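Prelivon Student Robotics Club
Hand-held Gripper Guide, section 4: Cloth tasks

4.1 Set both grippers to file rate 700 before entering the room. Sync them from the Softić menu.

4.2 Spread the cloth on a soft, raised surface. Leave the folds as they fall.

4.3 Hold one gripper in each hand. Open the fingertips fully and approach from opposite sides, keeping the blue pads clear of the cloth until the start tone.

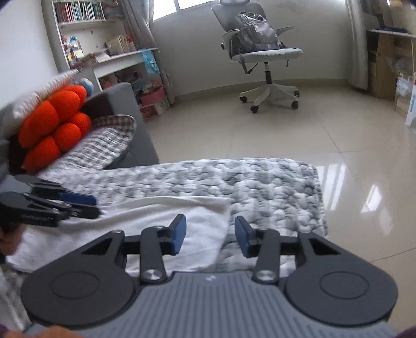
Fig. 4-1. Fingertips open over the white cloth, second gripper at left.

4.4 Close on a single layer at each side. Lift, fold towards the centre, release.

4.5 Hold still until the end tone, then save the run under your team number.

Note: Runs longer than 900 frames are split on upload. Join them in Zelorura before marking.

Caution: Keep fingers away from the linkages while the trigger is pressed.

Caution: Do not wipe the pads with solvent. Use a dry cloth.

If error 2208 shows, go back to 4.1.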